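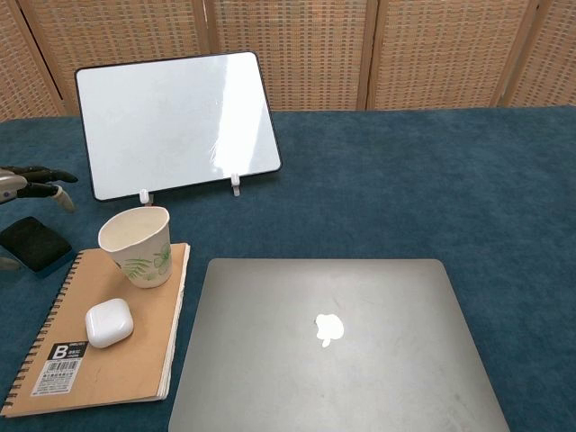 Why Some Marks Wipe Off and Others Stay

Written by Océane Ouellet for readers aged 9 and up
Last checked: Wednesday, March 29, 2023

A mark is a thin layer of one material left on top of another. Pencil on paper is a mark. So is chalk on a sidewalk, mud on a floor and ink on a thumb. Some of these come away with one wipe. Others stay for years. The difference depends on three things: what the mark is made of, what the surface is like, and what happens between the two while the mark is drying.

What a surface looks like up close

Paper feels smooth to your fingers, but under a microscope it is a tangle of flat fibers. The fibers come from wood or other plants. Between them are gaps, and these gaps are called pores. A material with many open pores is porous. Paper, cotton cloth, brick and unpainted wood are all porous.

Glass has no open pores. Neither does the glaze on a dinner plate. These materials are called non-porous. A liquid placed on them stays on top until it dries or someone removes it.

Porous surfaces tend to hold on to marks. The liquid soaks in and carries its color down between the fibers, where a cloth can't reach. Non-porous surfaces give a mark fewer places to go.

Pencil

The dark part of a pencil is called the lead, but it contains no lead metal. It is a mixture of graphite and clay that has been baked hard. Graphite is a form of carbon. Its atoms are arranged in flat sheets, stacked like pages in a book, and the sheets slide apart easily.

When a pencil moves across paper, the fibers scrape off small flakes of graphite. The flakes lodge on the fibers and in the gaps near the top. They do not soak in, as they are solid.

An eraser works because graphite sticks to rubber or soft plastic more readily than it sticks to paper. As you rub, the eraser breaks into crumbs and the crumbs carry the graphite away. Pressing hard with a pencil makes a groove. The eraser may lift the graphite out of the groove, but the groove itself stays.

Chalk

Chalk sticks are made mostly of calcium carbonate or gypsum. Both are soft minerals. A chalkboard is slightly rough, and the roughness grinds powder off the stick. The powder sits in the tiny dips in the board. Very little holds it there, so a felt eraser can move most of it. A damp cloth moves more, because the water picks up powder from the dips.

A chalkboard that is too smooth does not work well. The chalk slides over it and leaves a faint line or none.

What is in ink

Nearly all inks have at least two parts.

The first is the colorant. It may be a dye, which dissolves in the liquid the way sugar dissolves in tea, or a pigment. Pigments are solid grains that float in the liquid without dissolving.

The second is the solvent. This is the liquid that carries the colorant out of the pen. In a washable marker the solvent is mostly water. In many permanent and dry-erase markers it is an alcohol. Alcohol evaporates faster than water, and the vapor is what you smell when the cap comes off.

Many inks have a third part, called a binder or resin. A binder is a sticky material that stays behind when the solvent has gone. It glues the colorant to the surface.

Permanent ink and dry-erase ink

These two kinds of ink can look the same in the pen. They may have similar solvents and similar colorants. The main difference is in what is left behind when the solvent evaporates.

Permanent marker ink contains a resin that grips the surface. After the alcohol evaporates, a thin colored film is stuck down firmly. Water does not dissolve the resin, so water alone does not clean it off.

Dry-erase ink contains a release agent, often an oily material. The release agent keeps the pigment from bonding tightly to the board. When the alcohol has gone, the color sits on the surface as a loose film. A dry cloth or eraser breaks up the film and pushes it off.

This only works on a non-porous surface. If you use a dry-erase marker on paper, the ink runs in among the fibers and the release agent can't help. The mark stays.

Why old boards get gray

Each wipe leaves a little pigment behind. Over time the leftovers build up. Scratches make this worse, as pigment settles into them and the eraser passes over the top. Scouring pads should not be used on a board for this reason. Marks that have been left for weeks are also harder to remove than fresh ones.

There is a way to remove permanent marker from a whiteboard, and it uses the solvent rule. A solvent that dissolved the ink once can often dissolve it again. Draw over the permanent mark with a dry-erase marker. The alcohol in the fresh ink softens the old film, and the two mix together. Wipe before it dries completely. You may have to do it more than once. Ask an adult first, and do it with a window open.

Test it yourself

You will need a pencil, a washable marker, a dry-erase marker, a sheet of paper, a glazed plate that an adult says you may use, a dry cloth and a damp cloth.

1. Make one short line on the paper with each pen or pencil. Label the lines.
2. Make the same lines on the plate.
3. Wait 2 minutes.
4. Rub each line five times with the dry cloth. Write down what you see.
5. Rub whatever is left five times with the damp cloth. Write that down too.
6. Make a fresh set of lines and wait 90 minutes before wiping. Compare the two sets of notes.

Use the same pressure each time, as well as you can. If you change the pressure and the waiting time together, you can't tell which one made the difference. Wash the plate with soap and hot water when you are done, and do not eat off it until it is fully clean.

Words used on this page

Binder – a material that glues color to a surface
Evaporate – to change from a liquid into a gas
Pigment – solid grains of color that do not dissolve
Porous – full of small open gaps
Solvent – a liquid that dissolves or carries other materials

Checked by Amrit Lavoie.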